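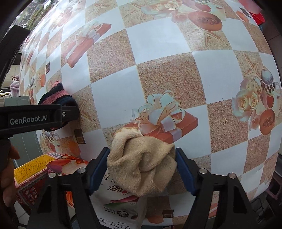

3.2 Patterned table coverings and the sorting of small textiles

Search this journal Search Advanced search

The second part of the study dealt with the surface on which people sort their small household textiles: socks, face cloths, hair wraps, cleaning rags and the like. In the first part (Section 3.1) we asked where this sorting was done. Of the 62 households that filled in the diary, 36 named the dining or kitchen table as the usual place. The bed came second, and the couch third. We had expected the bed to lead, as it did in the earlier Fundard survey by Leitner and Paredes.

Most of the tables named in the diaries stay covered all year. The covers are wipe-clean cloths with a printed pattern, bought by the yard or ready cut, and they are changed when they crack or stain. Only 13 of the 36 households took the cover off before sorting. The rest worked straight on top of it.

Figure 4. Household textiles on a covered table. The cloth has a check of white and sandy tan squares with printed decorations.

Print this article E-mail this article

We were interested in the cover for a practical reason. A busy pattern can make a small item harder to find, and people in the interviews said as much. One woman in Orthorpe told Edet that she had "lost" a beige face cloth for most of an evening on a cloth printed with fruit and flowers. Beige, cream and tan items came up again and again in these complaints. A crumpled beige towel on a tan check is a fair case of the problem, more so when the printed motifs around it include cream roses and cream ribbon. Dark blue and black items were mentioned only by people whose covers were dark.
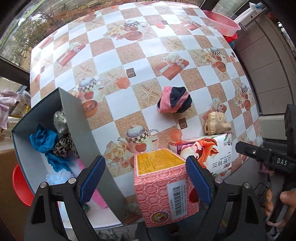

Containers were the second theme. The diary asked what people used to hold items while sorting, and the answers fell into two kinds. Some households kept one large open box on the table and put things into it as they went. Others used no container and made piles. Boxes had a clear effect on how the table was used, in that items already inside were hardly ever taken out again, even when they had been put there by mistake. In Figure 4 the open gray box on the left holds a leopard-print bundle, crumpled bright blue fabric and a silvery white bundle with black dots, while a rolled ball in coral pink and dark navy lies alone on the cloth farther in. The diaries describe many tables in this state, with a mixed group in the box and single items spread over the remaining surface. People who made piles tended to sort by owner first and by type later.

Packaging was more common on the table than we had planned for. The diary form had no line for it, and Ajayi added one in August after the first returns came in. Cardboard boxes and plastic-wrapped packs were often left among the textiles until the end of the job. Several people said that they cleared these last, and two said that they kept small boxes to store hair ties or spare buttons. We did not record what the packs contained.

We make no claim that a plain cover is better. When Kaewsai went back to the households with patterned covers and offered a plain white one from Lemaire for a month's use, most accepted, but few kept it on the table afterward. The usual reason given was that it showed every mark. Sorting times with the plain cover are reported in Section 3.3, together with the results for light and dark items.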